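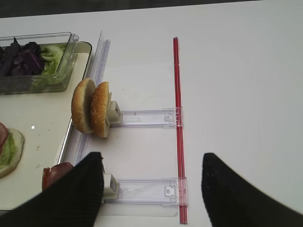 How often do the ingredient rails on a burger cell need re-squaring to the tray?
Every time the tray or the red rods come off for cleaning, and otherwise at the start of each shift.

Posted in: Small food cells, setup and upkeep

jkettle, 02/06/2022
We run a single burger cell at the Rostivside kitchen. Clear rails either side of the tray, clipped to a red rod, slices and buns stood on edge in the holders. After a washdown the gripper closes off centre on the tomato and tears the skin. Wrist camera calibration passes. The taught poses are unchanged. I suspect the clips, as they go back on by hand and have some play.

Nendora_Karthik
It will be the clips. Push both fully home, then set the rod against a straight edge before loading anything. I also check rod to tray at both ends 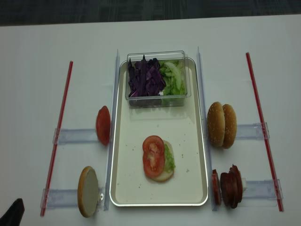
and do the left side before the right, with the tray butted against its stop. If the two ends differ by more than 1 mm, loosen everything and start again – chasing it one clip at a time takes longer.

t_amarasinghe
Disagree on the straight edge. The rods on ours lean slightly by design, so squaring them pulls the rails out. Use the rail ends as the datum and let the rod sit where it wants. 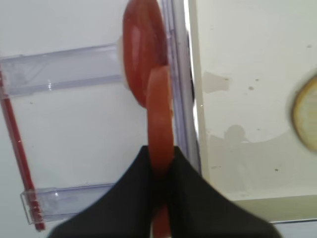 Wrist camera, fingers closed on a red slice

Look at the finger material too. Ours creases where it bends, and a worn finger creases early and pulls the slice to one side. We swap pairs at 1739 cycles, an odd figure inherited from the Evach manual.

Nendora_Karthik
Our rods are straight, so fair enough, check which version you have. I would not swap fingers on a count, though. Ours have gone well past that. Ten dry closes on a test disc will show a bad pair.

nmridha
Before either: wipe the inside of the holders. Juice dries in the slots and the slice stands proud. That was almost 90 per cent of our mispicks in July. 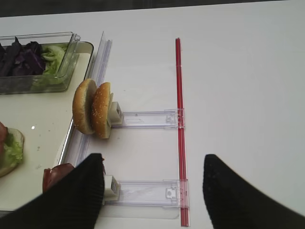
Approach pose, right-hand rails

jkettle
Reseated the clips using the rail ends as datum, cleaned the slots, kept the old fingers. 100 picks, two torn. Will try a new pair next and post the numbers.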